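Drallar Task Planner
Planning and control software for two-arm robots, from Cirico

Laundry sounds like an easy chore until you try to write it down for a robot! Drallar takes a plain request, such as putting the clothes from a basket into a front loader, and breaks it into small steps that both arms can share. You can read every step on screen, move it, or switch it off before anything runs.
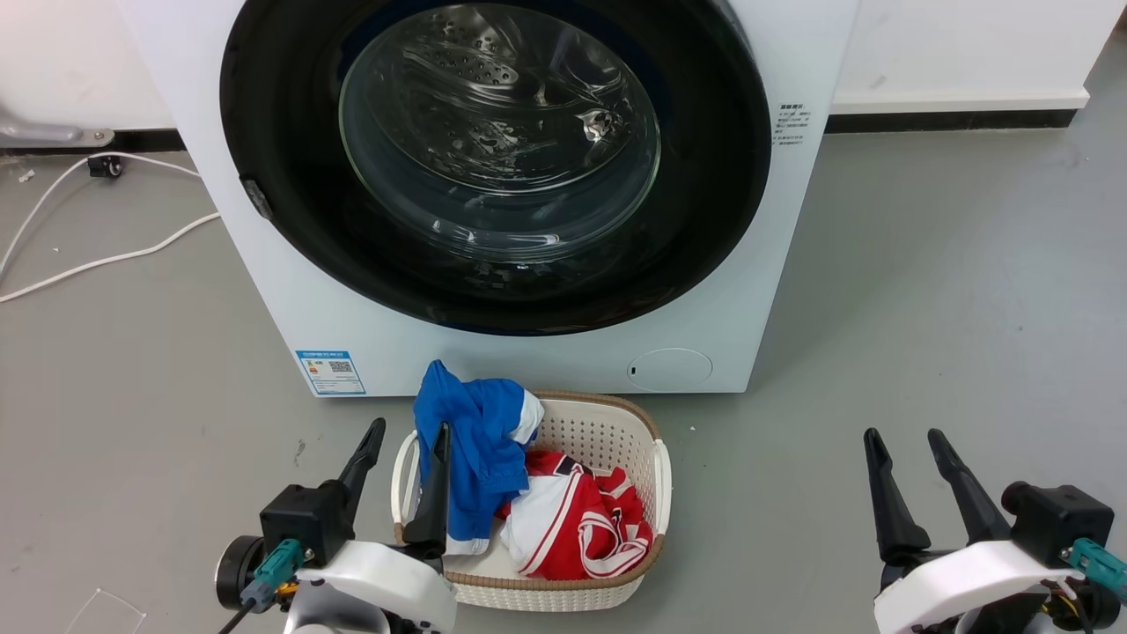
Do I need to write code to set up a new chore?
Most chores can be built from the step library, which comes with 100 ready-made steps, and you only need the scripting window if you want to add one of your own.

Doors get a planner all to themselves, and we're rather proud of it. The Olton door module works out where the hinge must be, picks a spot on the rim to hold, and plans a curved path for one hand (the other is kept well out of the way until the swing is done). If the pull feels heavier than the limit you set, the arm eases off and asks for a new plan.
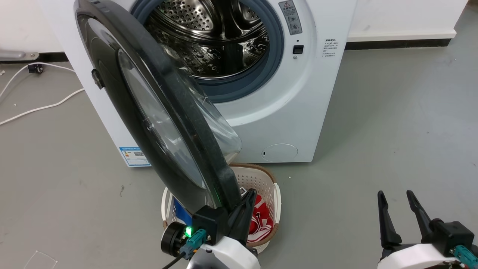 Daher wrote to us that the hinge estimate was what won them over, though they would still like the force limit on the main screen and a bit less digging through menus to reach it.

We heard the same wish from a few other labs, so the limit moves to the main screen in the September release. Soft items are the other half of the work. Drallar looks for a fold it can pinch, and it keeps a short list of second choices in case the first grasp slips,
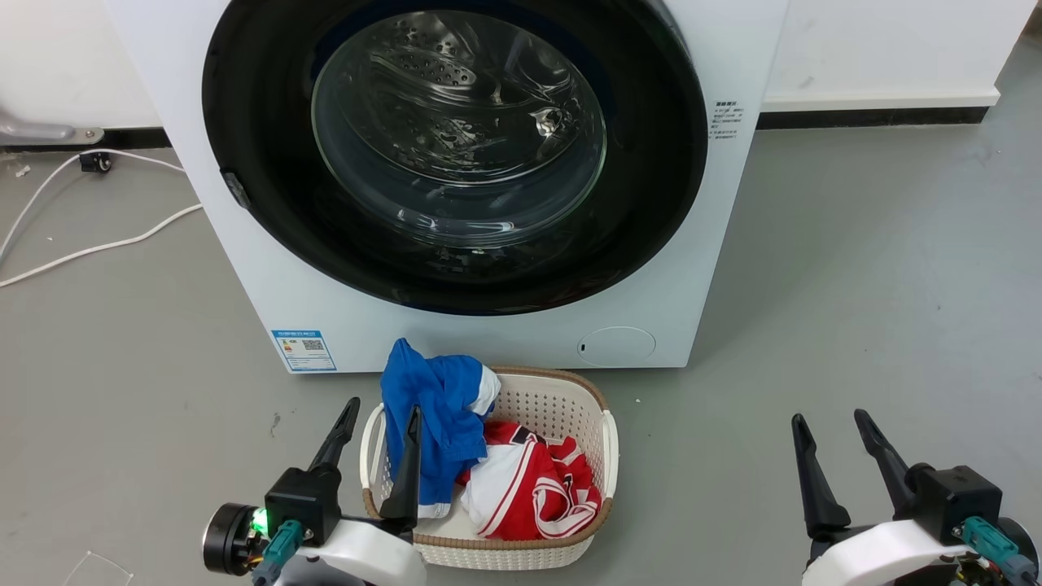 so a missed grasp doesn't send the whole chore back to the start. Each run is saved with its plan, and the log viewer holds 1,000 runs before it asks you to archive the older ones.

Single-seat license: $700 per year, updates included
Works with: two-arm setups with parallel grippers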